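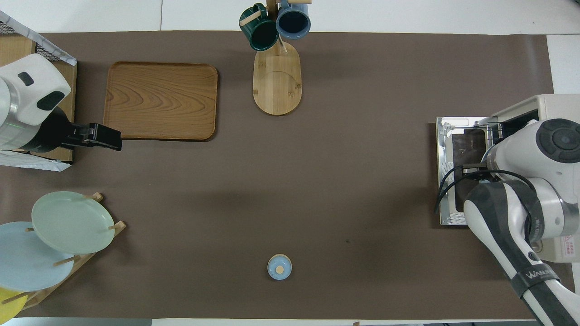 Prulter & Daughters was a family-run hardware and kitchenware shop in the market town of Narkthorpe. It traded from a single building on Amadi Street and is usually described as the oldest family shop in the town, a claim that rests mainly on the firm's own advertising.

Origins

According to a painted board that hung inside the door, the shop was founded in 1419. No document supports this. The local historian Purificación Bustamante, who went through the surviving rent rolls, found a smith's forge on the plot at that date but no evidence that anything was sold over a counter there, and no one named Prulter in the parish for several centuries afterward. She suggests that a later owner took the forge's date and attached it to the shop. The family has never accepted her account, though it has not offered papers of its own.

The first reliable mention is a trade directory listing for an ironmonger, "Prulter, Amadi St." The "& Daughters" came later. Family tradition holds that two sisters took over the business when their father fell ill. The licensing records show only one sister, and she appears as a tenant and not as an owner.

Stock and trade

The shop sold nails, lamp oil, rope, pans and crockery, and it repaired locks. Anniversary leaflets put the stock at 2604 separate lines. The figure is repeated in most later accounts, including two town guides, but no stock book has been found to back it up, and former shop assistant Lawal Uzor has said he thought it included every size of screw.

The firm also claimed to have invented the Jirnutine, a hinged hook for hanging cups and small pans. Similar hooks were already sold elsewhere, and the shop seems to have held no patent. The name may be all that was new. 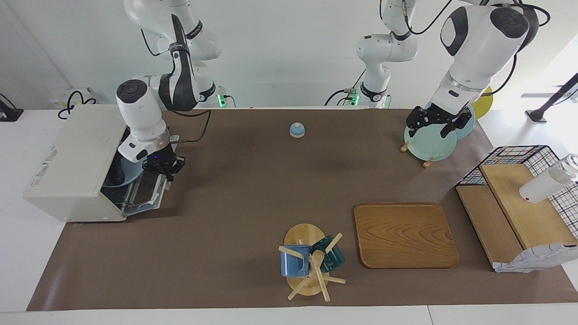
Later ownership

Titilayo Ibrahim bought the lease from the last member of the family to work behind the counter. She kept the name, dropped the lock repairs and gave more floor space to kitchenware. Newspaper articles from this period call the change a "rescue." The accounts filed for those years are thin, and it is hard to tell from them whether the shop had been losing money before the sale or simply had an owner who wanted to retire.

Ibrahim ran it with a staff of 12, later cut to nine. The shop closed one February, after a rent dispute whose details were not made public. The landlord blamed falling sales, and Ibrahim blamed the landlord.

Building

The shopfront is often called medieval. A survey by Bukola Sani found that the visible timber was nailed over brick and was much younger than it looked. The cellar is older, although its age is unsettled. The upper floors are now apartments, and the painted board is in storage at the town museum, where the label gives the founding date as "traditional."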